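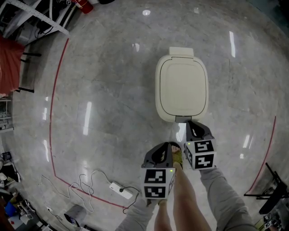
The office manager at Henuvo has bought every trash can in the building for 16 years, and she has opinions about lids.

"Swing lids are the worst," she said. "You push something in and the lid comes back with coffee on it."

She now orders plastic bins with a hinged lid and a latch, mostly in cream. The last batch came from Grimshaw, a supply store in Banska, and she bought 4. A latch keeps the smell in over a long weekend, she said, and the lid stays shut if the bin gets kicked.

Cleaning is simple. She takes the bin outside in May, rinses it with a hose and runs an old toothbrush along the seam of the lid. "Crumbs get in there. Around the latch, too."

She doesn't buy scented bags. "They smell like trash and lemon."

Asked what she would change, she said she wanted a bigger latch. "Some people here pull at the lid first. Then they come and tell me it's stuck."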